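Irora Cable Returns: Frequently Asked Questions

What can I send in?
Power cords, data cables and adapters up to 36 inches long. Coil each one and close it with a paper band.

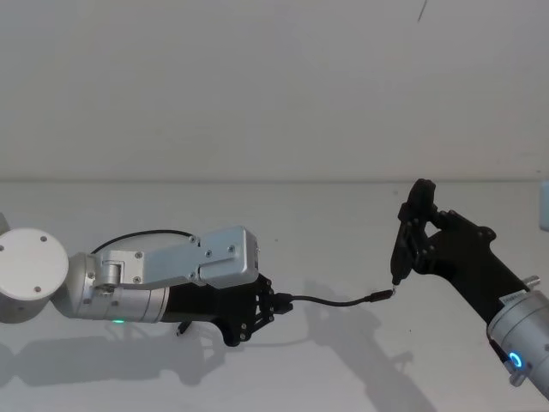

How is length measured?
Length is taken from tip to tip, including both connectors. A short black cable, like the one over the white tabletop, ships in the small envelope. Longer cables need the box.

How long does processing take?
Allow 3 business days after arrival at the Zakumton depot. In December, allow more.

Are damaged cables accepted?
Yes. Tape over any bare wire.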